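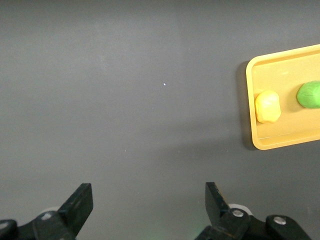
A mustard-yellow tray on a dark gray tabletop.

The first thing Ebony Ngata told me when she picked up the phone was that she had a loaf in the oven and might have to run. (She did, twice.) I'd called to talk about Rakau, the supper club she started out of her own dining room, and how on earth you keep a supper club going when no one can come to supper.

"You cook anyway," she said. "I didn't know what else to do with myself! I had 39 people booked for the spring menu and I'd already bought the beans."

Those beans come up a lot. Ebony grew up eating them at her grandmother's house, cooked overnight with onion and a bay leaf, and she still makes them that way. Back in January they were a side dish. Now they're the thing people call her for, in quart tubs, left on the porch with a name on the lid.

I asked how the porch pickups started and she laughed for a good while. Her neighbor Shirin Abbasi had smelled something through the fence and knocked on the window with an empty pot. "So I filled the pot. Then her sister wanted some. Then I was up at five in the morning peeling garlic."

The most she's sold in one week is 177 tubs, all from a four-burner stove she describes as "older than my marriage and a lot moodier." She did think about renting a proper kitchen, and even went to look at one over on Grurmont Street, but the rent scared her off. "I wrote the number on my hand so I wouldn't forget it, and then I washed my hand."

I wanted to know if she misses the dinners, and this is where she slowed down a bit. "I miss the noise," she said. "Strangers are so stiff for the first 20 minutes, and then somebody spills something and you can't shut them up. You don't get that from a tub on a porch." She used to write down the funniest thing she overheard each night on the back of the menu. She read me a few and I can't print most of them.

Then the timer went and she put me down on the counter, and I listened to her swear at an oven mitt. The loaf was fine, a little dark on one side. When she came back she wanted to talk about tomatoes, so we talked about tomatoes. She has 55 seedlings in yogurt cups and no idea where they're all going.

Rakau's bean tubs are up for order through the end of the month, and Ebony says to bring your own bag.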